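Sendard Hand-Held Gripper: Setup and Care

Home / Grippers / Sendard

We love this little gripper, and the more time we spend with one in our hands the more we find to like about it. The Sendard is a two-finger, hand-held tool on a scissor-style linkage, built for cloth work: towels, sleeves, bags, anything that flops. It comes to you assembled, but a bit of care on the first day pays off for months, so most of this page is about setting it up and keeping it sweet.

What's in the case

Gripper with linkage fitted
One pair of block fingertips
Spare padding strips
19 spare finger screws
Bushing gauge and hex key
Setup card

First-day setup

Work on a clear, pale tabletop if you can. Dropped screws show up right away, and so does lint. Open the fingers all the way, then let them close slowly and watch the two tips come together. They should meet square, with no step between them. If one tip leads the other, loosen the screws on that finger by half a turn, press both fingers flat against each other and tighten again, a little on each screw in turn.

Next, try it on fabric. Pinch a single layer first, then a fold. A thin dark cloth is a great first test — it slips out of a badly set pair of fingers in no time.
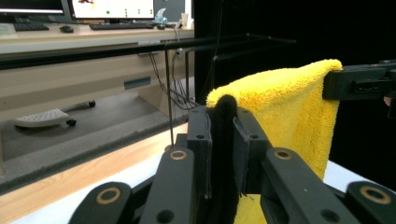 Go easy on the closing force. People coming over from hard-part grippers tend to set it far too high, and the cloth comes away with two square dents in it. Start at the lowest setting on the dial and go up one click at a time until the fold stays put when you tug it. For most towels we end up on click 3.

Two tools, one towel

If you run a pair of Sendards, set them up together on the same afternoon with the same piece of cloth. We like a thick microfiber towel for this. The deep pile hides a weak grip when you look at it, but you'll feel the difference as soon as you pull! Swap the tools from hand to hand and redo the test. Both should let go at the same point in the trigger travel.

Lay the towel flat between tries and smooth the nap with your palm. Approach with the fingers wide and the tips low, and close on the edge fold.
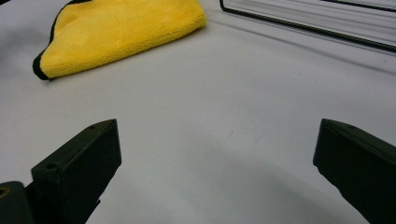 Fingers open over the work surface, with the folded microfiber towel beyond.

Looking after the linkage

The arms turn on bushings, and these are the parts that wear. Wipe them with a dry cloth at the end of the day. Microfiber fluff loves to creep in behind the arms, so use a soft brush there and stay away from compressed air, which drives it deeper. No oil, please. Oil finds its way onto the padding and then onto your fabric.

Our own longest-running tool made 3,688 closes on the bench before its first bushing failed the gauge, and the swap took 29 minutes, including a hunt for the hex key. To do it yourself, take off the finger, lift the arm clear, push the old bushing out from the back and press the new one in by hand until it sits flush. Refit the arm, then repeat the first-day squareness check.

Padding is easier still. Peel, clean with a damp cloth, let it dry, stick the new strip down from the tip toward the base.
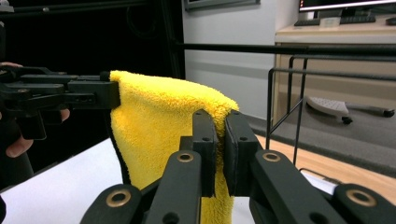

Can I fit Zomunano fingertips to a Sendard?
The Zomunano tips bolt straight on, but they are a touch longer, so square the fingers again and drop the closing force by one click before you try them on cloth.

Spares

Bushing set, Terau pattern
Padding strips, pack of two pairs
Block fingertips, pair
Vlachou trigger spring, soft or standard

The soft spring is lovely for long sessions. Fit it with the fingers fully open.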